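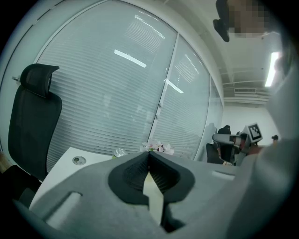

By Urszula Domański

Koltanstead will lose one of its two weekday evening bus routes at the end of the month after the operator, Rerker, said too few people were riding it.

Route 6 runs between the train station and the office parks on the north side of town. Its last trip now leaves at 9:40 p.m. Under the new schedule, released Thursday, November 7, 2019, the last bus will leave at 6:55 p.m. Morning and midday service will stay the same.

Rerker counted 3,377 evening boardings on the route in October. The company's contract with the town sets a target of 4,000 a month.

"We held on to it through the summer and hoped the numbers would pick up in the fall," said Ferhat Işık, the company's schedule manager. "They didn't."

People who work late in the office parks said the change would leave them with a long walk or a cab fare. Duarte Mota, a billing clerk, finishes at 8 p.m. three nights a week and does not own a car.

"I can get to work fine," Mota said. "Getting home is the problem."

Town transportation planner Diarmuid Coughlan said he had asked Rerker to keep one later trip – possibly at 8:15 p.m. – until spring. The company has agreed to look at the cost and reply before the change takes effect.

A petition against the cut had 702 signatures by Wednesday night. Paper copies are at the station ticket window and the library front desk.

Monthly passes will remain valid on all other routes. Riders who bought a pass only for evening trips can ask for a refund at the station.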